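Print room and scan desk check, Llorente office
4 October 2022
By M. Deridholm

Quick pass before the November license renewal. Went through the print server, the PDF stations and the scan desk. Comments under each line, OK / FIX / WATCH. Anything marked FIX should be closed before we renew.
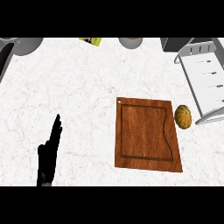
1. Virtual printer installed on all stations — OK
Rokilen driver present everywhere. Two stations still show the old queue name next to the new one. Remove the old one, people pick it by habit.

2. Default output folder — FIX
Still pointing at the local desktop on the front station. Should be the shared folder. Files saved to desktop don't get backed up. Changed it by hand, it came back after restart. Policy probably overrides.

3. Job size limit — OK
Set to 2000 pages per job. Tested with a long manual, stopped where it should and gave a readable message. Leave as is.

4. Fonts embedded on export — WATCH
On by default in the Rokilen profile. Off in the Stevberg profile, the one the drawings go through. Title block text shifted on one test sheet. Turn on, then re-export one and compare.

5. Password on export
Owner password: OK. Open password: not required for internal files, fine. Required for anything going outside and there is no prompt for it. FIX — needs the template updated.

6. Redaction
Checked three sample files. Black boxes only on one of them, text underneath still copies out. This is the serious one. Use the redact tool, then save as new, then try to select the text. Old file to be deleted from the share, not just renamed. FIX, today.

7. Digital signatures — OK
Certificates valid. Timestamp server answers. One station had its clock 15 minutes off, corrected. Check agian next round.

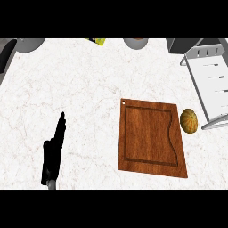

8. Form fields
Required fields block submit as they should. Date field accepts letters. Total field doesn't recalculate if you tab backwards. Low priority but anoying. WATCH.

9. Spool folder — FIX
152 leftover jobs sitting in there, some with customer names in the file name. Cleared. Auto-purge was set to "never". Now set to daily, confirm it runs.

10. User rights
Standard users can't install printers, good. Temp account from the summer still active with full rights on the share. Disable.

11. Cables and power, scan desk
Power strip under the desk plugged into another power strip. No. One wall outlet free right behind it, move it there. Scanner lid hinge loose, works for now.

12. Updates
Viewer is one version behind on the back stations. Editor current. Do the viewer before the driver — last time the other way around broke the right-click menu.

Not checked: label printer (out of tape), remote stations. Carry over to next sheet.

Open items: 2, 5, 6, plus confirm purge on 9. Send me the redacted samples when redone and I'll sign off.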